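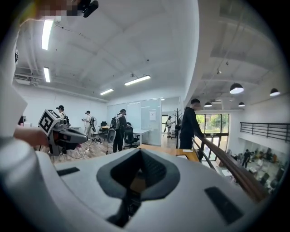 Fouad Benjelloun wrote under my last review that a bread machine is only for people who do not like bread, and that I should buy a good bowl and use my hands. I read his comment several times, as I had already paid for the Nemelow and it was standing on my kitchen bench with the plastic film still on the lid. I have now used it for five months, and I can answer him with some experience.

First the price. I paid nearly 400 dollars at Ouali, the shop near the station where I buy my flour. It is a lot of money for a machine that makes one thing. The owner also had the smaller Sitance for half of that, and I took the Nemelow mainly for the heavier motor. I bake with semolina and wholemeal flour, and my dough is stiff. My old machine used to walk across the bench when it kneaded, and one evening it walked as far as the sink.

The Nemelow does not walk. It is heavy, and it has wide rubber feet. During the second knead there is a low knocking noise, a bit like somebody closing a cupboard again and again in the next flat. If you sleep close to your kitchen, I do not recommend the overnight program. I set it once to be ready at six in the morning and I was awake with it from three.

The pan has two paddles, one at each end, and the loaf comes out long, in the shape of a normal sandwich loaf. I like this very much. The slices fit my toaster, which was not the case before. There are of course two holes in the bottom of the loaf afterwards. You can take the paddles out before the last rise, and the machine makes a beep for this, but the beep is the same as the one for adding seeds. For the first weeks I was running to the kitchen with sunflower seeds when it wanted me to remove the paddles.

Now the bread itself. The plain white loaf is good from the first try, with a thin crust and a soft inside. It becomes dry on the second day. The wholemeal is better than I expected, if you add more water than the recipe book says. The book is the weak part of this product. It was translated by somebody who does not bake, I think. One recipe asks for "sweet powder" and I still do not know if this is icing sugar or custard powder. I made it with neither and it was fine.

My usual loaf is 400 grams of strong white flour and 200 grams of fine semolina, with a spoon of olive oil, a spoon of honey, salt and dried yeast. I put it on program 5, medium colour. The crust is yellow and a little sandy, and it is very good with olives or with apricot jam. My neighbour's children eat it without anything on it. For the water you have to look at the dough in the first minutes and add a little at a time, so I can not give you a quantity for your flour.

The crust colour is my main complaint. There are light, medium and dark settings, and I find almost no difference between light and medium. Dark is really dark, and on the sides it is hard. I wrote to Nemelow to ask if my machine was faulty. The reply was polite and said that results depend on the ingredients. I already knew that.

I also tried the jam program. I advise you not to. The strawberries climbed up under the lid and I was cleaning the hinge with a toothbrush until midnight. The dough program, on the other hand, I use more than any other. It kneads and rises the dough and then stops, and I shape it by hand and bake it in the oven. Flat breads, rolls, a pizza when my sister visits. Perhaps here Fouad is a little bit right, as my hands are still needed.

Cleaning is simple enough. The coating of the pan is still whole, but I never put it in the dishwasher, and I take the paddles out with warm water and patience. One of them sticks more than the other. The lid comes off if you lift it at the correct angle — I found this angle by accident and I can not always find it again. The cable is short. In my kitchen it just reaches, in yours I do not know, so please measure before.

A reader asked if the Tollunell pan liners fit. They fit the length but they are too high, and the paper folds into the dough, so I gave the rest of the packet away.

Would I buy it again? For heavy flours, yes, and I would wait for the October sale at Ouali, as the price goes down every year at that time and I had no patience. If you make only white bread once in a while, the Sitance is probably enough for you, but I have only seen it in the shop and have not baked in it. I gave Fouad half a loaf of the semolina last week. He says it needs more salt.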